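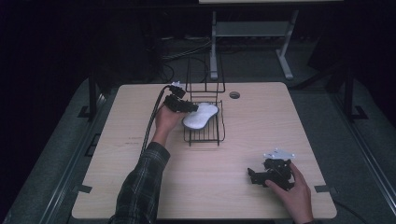
The second edition of Skirum's course in topology has arrived from Verbruggen, and at 257 pages it is still a book that one can carry to a lecture. It asks for very little from the reader: some real analysis, and patience with proofs. The author likes to begin with shapes that bend. A piece of white foam with rounded ends and a narrowed middle, like a shoe insole or a peanut, is for the topologist the same thing as a solid ball, and the first chapter takes its time to say exactly what "the same" means here.

Open sets come only in chapter 2, after metric spaces, and I think this order is right for students who meet the subject alone. Compactness gets the longest treatment. The proof of Tychonoff's theorem is given for finite products first, and the general case waits until chapter 4, together with Zorn's lemma — a choice which my own students at Akden received with some relief.

I am less happy with the exercises on quotient spaces. Several of them repeat each other, and the hints are placed so near to the questions that the eye falls on them at once. The older Stukside text is stronger on this point, although it is drier to read and has almost no figures.

The index is much improved. A short list of corrections is promised for July.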